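취재원 공개 명령과 지역 언론: 그롤스테드(Grollstead) 지방법원의 지믹스(Jimix) 사건 기록 분석
언론법 세미나 학기 프로젝트 보고서
제출일: 2023년 5월 14일
지도: 디피카 크리슈난(Deepika Krishnan)

1. 주제를 정한 과정

처음 제출한 계획서의 제목은 "내부고발자 보호 제도의 비교"였다. 중간 점검에서 범위가 너무 넓다는 지적을 받았고, 여러 나라의 법 조문을 나란히 놓는 것만으로는 실제 법정에서 어떤 일이 벌어지는지 알 수 없다는 문제도 있었다. 그래서 한 법원의 한 사건으로 범위를 줄였다. 그롤스테드 지방법원에서 진행된 지믹스의 취재원 공개 신청 사건이다.

이 사건을 고른 이유는 단순하다. 기록이 대부분 공개되어 있고, 당사자가 대형 언론사가 아니다. 취재원 보호를 다룬 문헌은 주로 전국 단위 언론이나 국가 기밀이 걸린 사건을 다룬다. 편집국 인원이 적고 전담 변호사가 없는 신문사가 같은 상황에 놓였을 때의 절차는 잘 정리되어 있지 않았다.

보고서에서 답하려는 질문은 다음과 같다. 법원은 취재원 공개 신청을 심사할 때 어떤 사정을 실제로 따졌는가. 그리고 결정이 나오기까지의 절차 자체가 신문사의 보도에 어떤 영향을 주었는가. 계획서에는 배심 여론에 관한 질문도 있었으나 사건이 배심 없이 진행되어 삭제했다.

2. 사건의 개요

지믹스는 그롤스테드에 본사를 둔 물류 업체이다. 지역 주간지 차코(Chacko)는 11월에 지믹스 창고의 안전 점검 기록이 사후에 고쳐졌다는 의혹을 보도했다. 기사는 내부 문서 사본과 익명의 전현직 직원 진술을 근거로 했다. 기사에 직원의 이름이나 직책은 나오지 않으며, "점검 업무를 아는 사람"이라는 표현만 쓰였다.

지믹스는 보도 직후 기사 삭제를 요구했다. 차코가 응하지 않자 영업비밀 침해를 이유로 성명 불상의 직원을 상대로 소를 제기하고, 그 절차 안에서 차코에 문서의 출처를 밝히라는 명령을 구했다. 차코는 이 소송의 피고가 아니었다. 제삼자의 지위에서 자료 제출과 진술을 요구받은 것이다.

이 점이 중요하다. 명예훼손 소송이었다면 차코는 피고로서 기사의 진실성을 다툴 수 있었을 것이다. 지믹스는 기사 내용이 거짓이라는 주장을 정면으로 하지 않았다. 신청서에는 "보도의 진위와 무관하게 문서는 신청인의 재산"이라는 문장이 있고, 이후의 서면에서도 이 입장이 유지된다. 따라서 법정에서는 점검 기록이 실제로 고쳐졌는지가 한 번도 쟁점으로 정리되지 않았다.

법원은 신청을 일부만 받아들였다. 차코가 가진 문서 사본의 목록을 제출하라고 명령했고, 취재원의 신원을 직접 밝히라는 부분은 기각했다. 양측 모두 항고했다가 이후 취하했다. 취하의 이유는 기록에 나오지 않는다.

3. 자료와 방법

자료는 법원 기록 열람 시스템인 시키스(Cikis)에서 받았다. 시키스에 사건 번호를 넣으면 접수된 서면의 목록과 열람 가능 여부가 나온다. 이 사건에서 열람 가능한 문서는 80건이었다. 서면, 결정문, 기일 조서, 송달 관련 문서가 모두 포함된 수이다. 봉인된 문서는 목록에 제목만 나오며, 이 문서들은 분석에서 제외했다.

문서를 읽는 기준표를 먼저 만들었다. 기준표에는 문서의 작성자, 접수 시점, 취재원 보호에 관한 주장이 있는지, 있다면 어떤 근거를 들었는지를 적었다. 근거는 법 조문, 선례, 사실관계, 정책적 주장으로 나누었다. 한 문서에 여러 근거가 있으면 모두 표시했다. 처음에는 주된 근거 하나만 적기로 했으나 무엇이 주된 근거인지를 두고 조원 사이의 판단이 자주 갈려 방식을 바꾸었다.

코딩은 조원이 둘씩 짝을 지어 따로 한 뒤 결과를 맞추어 보았다. 일치하지 않은 항목은 문서를 다시 읽고 합의했다. 가장 많이 갈린 항목은 정책적 주장과 선례의 구분이었다. 선례의 문장을 인용하면서 정책적 주장을 하는 서면이 많았기 때문이다. 이 경우 양쪽에 모두 표시하기로 정했다.

면담도 진행했다. 면담 대상은 차코의 편집 담당자와 사건을 취재했던 다른 지역 매체의 기자로 모두 2명이다. 지믹스 측에는 서면으로 질의를 보냈으나 회신이 없었다. 면담 내용은 녹음하지 않고 메모로 남겼으며, 대상자가 메모를 확인한 뒤에만 사용했다. 이름은 본인들의 요청에 따라 쓰지 않는다.

4. 분석 결과

4.1 양측의 주장이 향한 곳

지믹스의 서면은 대부분 문서의 소유권과 직원의 비밀유지 의무를 다룬다. 취재원 보호에 관한 언급은 차코의 답변이 나온 뒤에야 등장하고, 그때도 "보호는 인정되나 절대적이지 않다"는 취지의 짧은 문단에 그친다. 선례 인용은 주로 제삼자에 대한 자료 제출 명령의 요건에 관한 것이다.

차코의 서면은 초기와 후기가 다르다. 초기 답변서는 신문사가 직접 작성한 것으로 보이며 정책적 주장이 대부분이다. 취재원이 드러나면 앞으로 누구도 제보하지 않을 것이라는 내용이 여러 번 반복된다. 대리인이 선임된 뒤의 서면에서는 이 주장이 줄고, 지믹스가 다른 방법으로 같은 정보를 얻을 수 있는지를 따지는 논증이 중심이 된다. 사내 문서 접근 기록을 확인했는지, 내부 조사를 했는지에 대한 질문이 구체적으로 들어 있다.

4.2 법원의 판단 기준

결정문은 길지 않다. 법원은 공개의 필요성, 다른 수단의 존재, 공개로 인한 불이익을 차례로 검토했다. 분량으로 보면 다른 수단의 존재에 관한 부분이 가장 길다. 법원은 지믹스가 사내 접근 기록을 조사했다고 주장하면서 그 결과를 제출하지 않은 점을 지적했고, 이 지적이 신원 공개 부분을 기각하는 직접적인 이유가 되었다.

보도의 공익성에 관한 판단은 한 문단이다. 창고 안전이 지역 주민의 관심사라는 점을 인정하면서도 그 정도가 결론을 좌우하지는 않는다고 썼다. 우리는 처음에 공익성이 핵심 기준일 것으로 예상했는데, 기록상으로는 그렇지 않았다. 만약 지믹스가 조사 결과를 충실히 냈다면 같은 공익성 판단 아래에서도 결론이 달라졌을 가능성이 있다.

목록 제출 명령에 대해서는 설명이 더 적다. 법원은 문서의 제목과 작성 시점만으로는 취재원을 특정할 수 없다고 보았다. 차코의 대리인은 직원 수가 적은 부서의 문서라면 목록만으로도 출처를 좁힐 수 있다고 반박했다. 결정문에는 이 반박에 대한 직접적인 답이 없다. 목록 자체는 봉인되어 우리가 확인할 수 없었다.

4.3 기한과 비용

목록 제출에는 결정 송달 후 최장 60일의 기한이 주어졌다. 결정문에는 기한을 정한 근거가 나와 있지 않다. 면담한 편집 담당자는 기한 자체는 짧지 않았지만 그동안 후속 보도를 사실상 멈추었다고 말했다. 새로운 문서를 받으면 그것도 목록에 넣어야 하는지 분명하지 않았다고 한다. 대리인에게 문의했으나 받지 않는 편이 안전하다는 답을 들었다는 설명이었다.

비용에 관한 자료는 충분하지 않다. 법원은 각자 부담으로 정했고, 금액은 기록에 없다. 편집 담당자도 구체적인 액수는 밝히지 않았다. 다만 대리인 선임 전의 초기 답변서를 신문사가 스스로 쓴 것은 비용 때문이었다고 확인해 주었다. 4.1에서 본 초기 서면과 후기 서면의 차이는 이 사정과 관련이 있는 것으로 보인다.

다른 지역 매체의 기자는 이 사건 이후 자신이 일하는 곳에서도 문서 보관 방식을 바꾸었다고 했다. 취재가 끝난 사본의 보관 기간을 줄이고, 제보자와의 연락 내용을 기사 파일과 따로 두게 되었다. 이것이 지믹스 사건만의 영향인지는 기자 본인도 단정하지 않았다.

5. 공개 심리의 문제

계획서에 없던 내용이지만 기록을 읽으면서 추가한 부분이다. 이 사건의 심문기일 가운데 2회가 비공개로 진행되었다. 지믹스는 영업비밀이 언급될 수 있다는 이유로, 차코는 취재원에 관한 정황이 드러날 수 있다는 이유로 비공개를 신청했다. 이유는 달랐으나 양쪽 모두 비공개를 원했으므로 법원은 별도의 심리 없이 이를 허가했다.

방청을 하려던 다른 매체가 이의를 냈고, 이의신청서는 시키스에서 열람할 수 있다. 당사자가 합의했다는 사실만으로 공개 원칙의 예외를 인정할 수 없다는 주장이다. 법원은 다음 기일에 이 이의를 각하했는데, 비공개 기일이 이미 끝나 다툴 이익이 없다는 것이 이유였다. 우리 조에서는 이 처리에 대해 의견이 나뉘었다. 취재원의 정황이 드러날 위험이 실제로 있었다면 비공개는 타당하다는 의견이 있었고, 그 위험은 일부 진술에만 해당하므로 기일 전체를 닫을 필요는 없었다는 의견도 있었다. 조서가 봉인되어 있어 어느 쪽이 맞는지 확인할 방법이 없다.

언론사가 당사자인 사건에서 언론사가 비공개를 신청했다는 점도 논의했다. 면담에서 이 부분을 물었을 때 편집 담당자는 내부에서도 반대가 있었다고 답했다.

6. 한계

한 사건만 다루었으므로 결과를 다른 법원이나 다른 사건에 그대로 적용할 수 없다. 그롤스테드 지방법원에 비슷한 신청이 더 있었는지 시키스에서 찾아보았으나, 시키스의 검색은 사건 번호와 당사자 이름으로만 가능하고 신청의 종류로는 할 수 없다. 법원 민원실에도 문의했지만 종류별 통계는 만들지 않는다는 답을 받았다.

지믹스의 입장은 서면을 통해서만 확인했다. 면담은 모두 언론 쪽 인물과 했기 때문에 4.3의 내용은 한쪽으로 기울어 있을 수 있다. 봉인된 문서에 다른 설명이 있을 가능성도 남는다.

코딩 기준은 우리가 직접 만든 것이다. 정책적 주장과 선례를 중복 표시하기로 한 결정 때문에 차코 쪽 서면의 근거가 실제보다 다양해 보일 수 있다. 주된 근거만 적는 방식으로 일부를 다시 해 보았을 때 전체적인 경향은 같았지만, 전체를 다시 코딩하지는 못했다.

7. 정리와 제안

법원이 신원 공개 신청을 기각한 주된 이유는 신청인이 다른 수단을 다 써 보았다는 점을 입증하지 못한 데 있었다. 보도의 공익성이나 제보 위축에 관한 주장은 결정문에서 작은 비중을 차지했다. 비슷한 신청을 받은 신문사라면 초기 답변 단계부터 신청인의 내부 조사 여부를 묻는 것이 도움이 될 수 있다.

목록 제출과 같은 중간 형태의 명령은 더 검토가 필요하다. 신원을 직접 묻지 않더라도 작은 조직에서는 비슷한 결과를 낳을 수 있다. 명령의 대상이 되는 문서의 기준 시점을 결정문에 적는 것만으로도 후속 보도가 멈추는 문제는 줄어들 것으로 생각한다.

시키스에 대해서는 신청 종류별 검색 기능을 제안한다. 비공개 결정이 있었던 사건을 따로 표시해 주면 공개 원칙이 얼마나 지켜지는지도 외부에서 확인할 수 있다. 이 제안은 요약본과 함께 법원 민원실에 보낼 예정이다.

8. 역할과 진행에 관한 메모

기록 수집과 코딩은 조원 전체가 나누어 했다. 면담 질문지는 지도교수의 검토를 두 차례 받았고, 그 과정에서 취재원을 짐작하게 할 수 있는 질문을 뺐다. 예를 들어 문서를 우편으로 받았는지 직접 받았는지를 묻는 문항은 초안에 있었으나 삭제했다.

일정은 계획보다 늦어졌다. 시키스의 열람 신청이 문서마다 따로 승인되는 방식이어서 기록이 순서대로 들어오지 않았고, 답변서보다 그에 대한 반박 서면을 먼저 읽는 일이 많았다. 기준표를 수정한 뒤에는 앞서 읽은 문서를 다시 확인해야 했다. 같은 시스템을 쓰려는 다음 학기 조는 목록부터 전부 내려받고 한꺼번에 신청하는 편이 좋다.

부록 가: 코딩 기준표 (별도 제출)
부록 나: 면담 질문지 최종본 (별도 제출)
부록 다: 시키스 열람 문서 목록 (별도 제출)

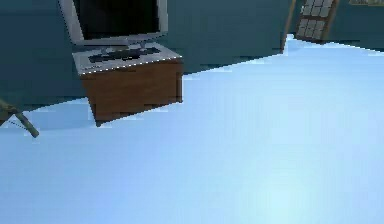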